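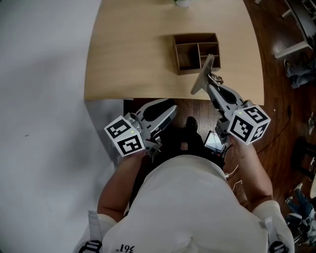 About Keltport Rowing School

Search this site Search

Keltport Rowing School teaches people to row on the Rampersad canal, at the quiet end below Lodport bridge. We started with two old training boats and a rented shed. Today we have 182 members, and the youngest group has its own session on the water.

How we began

Dimas Kusuma came to Keltport for work and looked for a place to row after his shift. The nearest club was in Bromasstead, around 60 minutes by bus, and it accepted only people who had already raced. So he asked the canal office for permission to use the old landing stage, and put a paper notice in the library. Eighteen people wrote their names on it. Many of them had never sat in a rowing boat before, and several are still rowing with us.

How we teach

A new rower spends the first lessons on the rowing machines and in a wide, stable boat. We do not hurry this part. When the coach sees that your balance is good, you move to a crew of four. Adults can join from any age, and you must be able to swim in light clothes. Children need the signature of a parent or guardian.

Lessons are given in English, but our coaches also speak Indonesian and Spanish, so please ask if it is easier for you. Boats, oars and life jackets are included in the fee. Bring shoes that you can take off quickly, and a second pair of socks.

Racing

Some members like to race and some do not - both are welcome. We send crews to the Bromasstead autumn regatta every October. Last year our mixed four reached the final there and finished fourth, after a very bad start and a good second half.

Visit us

The boathouse is open from 6 a.m. in the warm months, and from 8 a.m. in winter. You can come and watch a lesson before you decide. The path from the bridge has no lights, so in the evening please bring a lamp.

Keltport Rowing School, The Landing Stage, Keltport | Contact us | © Keltport Rowing School | Back to top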